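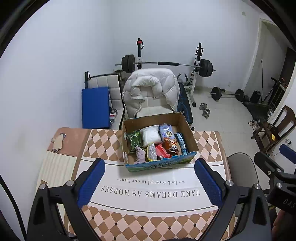 Reports > Grants > Household Packing Study > Interim Report 4

Interim Report 4: Mixed-Item Packing in Domestic Rooms

Jun 21, 2019
By Olga Aravena, with Devendra Kaushik
6 shares | 4 comments

Submitted to the Rathore Fund, Household Goods Program. Program officer: Sylvain Lefèvre.

Summary

The reporting period covered the second half of the packing trials under the Floltley household packing grant. The work concerns the contents of small cartons packed at home by people who are not professional packers, and the way the room around the packing table affects the result. Packing of mixed soft goods is complete. Packing of rigid kitchen goods has started and is behind schedule. Spending is within the approved budget, with one transfer between lines requested under Section 6.

1. Scope of the period

The approved plan divides carton contents into soft goods, snack goods, rigid goods and mixed goods. The first two classes were covered in Interim Report 3. The present report deals with mixed goods, meaning a carton in which plush toys, wrapped packets, bags and small boxes share one space with no dividers.

Trials were run in furnished rooms in ordinary use. The plan asked for this, and the earlier trials in the Trallel warehouse are no longer used as a baseline. A warehouse bench is clear on all sides and has a hard top. A table at home usually has a cloth on it and furniture close behind it, and the packer works from whatever side is left.

A total of 167 packing trials were entered in the log for the period. All of them used open-top cardboard cartons with the flaps left up until the contents were settled.

2. Room and table

The room used for the mixed-goods trials doubles as an exercise room. A squat rack with a loaded barbell stands against the white wall, with a weight bench in front of it. Two chairs with quilted cream backs stand behind the table. The furniture was left in place for the whole series so that the working clearance would match that of a room in daily use. A blue folded mat leans in front of one chair and a white puffer jacket hangs over the back of the other. Loose articles of this kind were recorded on the room sheet and left where they were.

The table carries a printed cloth in a diamond checkerboard of brown, tan and cream, with a white band across the middle lettered "TAKE DREAMS AS HORSES". The band proved useful as a position reference. Packers were told to set the carton down by eye, and its offset from the band was then measured with a steel rule. The pattern of small diamonds was less useful, as the squares are too alike to be told apart in the notes.

A cloth lowers the friction between carton and table. On a bare top the carton stayed in position during normal loading. On the cloth it moved with the cloth whenever an item was pushed down along one wall. Eusebio Vallejo repeated a subset of trials with the cloth clamped at both ends, and the movement was reduced to a level that no longer affected placement. Clamping has not been adopted for the main series. Few households would do it.

3. Contents of the mixed carton

The standard mixed load was fixed at the start of the period. A representative load has a green plush toy at one side and a pale purple one at the front corner, with a white plastic-wrapped package at the center back. A light blue bag with a cartoon print goes in behind, a blue-and-white packet stands upright at the right, and an orange snack bag with a panda on it fills space among them. A small red box sits in front of the snack bag.

The load was selected for its range of stiffness. Plush toys compress and recover. Snack bags hold air and should not be compressed beyond a small amount. Plastic-wrapped packages slide against one another. Small boxes keep their shape and will dent a bag if placed on top of it.

Findings to date:

- Plush toys are best placed early and against a wall or in a corner. Placed last, they spring back and lift the flaps.
- Flat packets stood on edge use less floor area than packets laid flat and can be pulled out without disturbing the rest of the load.
- Snack bags placed under a plush toy were undamaged in all trials. Snack bags placed under a small box were creased in most trials.
- Items with a shiny or sparkly surface were moved more often during packing than plain items of the same size. The cause has not been studied.

The first of these findings agrees with the soft-goods results. The third is new and has a direct bearing on the packing instructions due at the end of the grant.

4. Procedure

The procedure was revised once during the period. The current version reads as follows.

4.1 Set the carton on the table with all flaps open. Fold side flaps outward if they will not stay up.

4.2 Lay out all items beside the carton before the first one goes in. Where the table is short, use a chair.

4.3 Place compressible items against the walls.

4.4 Stand flat packets on edge.

4.5 Fill the center with wrapped packages.

4.6 Place bags containing air last, with the seam up.

4.7 Press the load once with an open hand. Do not press again.

4.8 Close the flaps without tape and record the gap, if any, at the center line.

Step 4.2 caused the most difficulty. Tables in the trial rooms often hold other material, and packers tended to take items straight from a shopping bag to the carton. Layout was skipped in 18 trials before the instruction was moved to its present place ahead of the packing steps. Trials with no layout have been kept in the log and are flagged.

Step 4.7 replaced an earlier instruction to press "until firm". The earlier wording gave widely different results from one packer to the next.

5. Rigid goods: status

Rigid kitchen goods were due to start at the beginning of the period. The start was delayed by late delivery of the test cartons from Dindesa, which arrived with the wrong flute grade and had to be exchanged. Replacement cartons have been inspected by Adebayo Danladi and accepted. Pilot trials are under way with mugs, lids and short-handled utensils. No results are reported from them at this stage.

The delay does not affect the final reporting date, provided that the second set of rigid trials can be run in the same room as the mixed goods. The table is large enough. The weight bench limits access from the back, so all rigid trials will be loaded from the front.

6. Budget

Expenditure for the period was below plan on travel and above plan on consumables. The excess on consumables comes from replacing snack goods after creasing. Creased bags cannot be used again, as a bag that has been folded once folds more easily in the next trial. We request the transfer of $1918 from travel to consumables. The total grant amount is unchanged. No new equipment was bought.

7. Problems and corrections

The room sheet used at the start of the period had no field for the covering on the table. A field has been added, and the earlier sheets have been completed from the packers' notes. Two sheets could not be completed and the trials attached to them are left out of the friction comparison.

The gap measurement in step 4.8 was at first taken to the nearest quarter inch. Differences between packing orders were smaller than that. It is now taken to the nearest sixteenth.

One carton size was mislabeled in the log of Interim Report 3, Table 2. The corrected table has been sent to the program office under separate cover.

8. Work planned for the next period

Rigid-goods trials will be completed and the log closed in September. Draft packing instructions will be prepared by Kaushik and tested with packers who took no part in the earlier trials. The draft will be kept to one printed sheet. A decision is needed from the program office on whether the sheet should cover taping, which was outside the original scope and has not been tested. A reply before the rigid-goods series ends would allow a short taping trial to be added with the cartons already on hand.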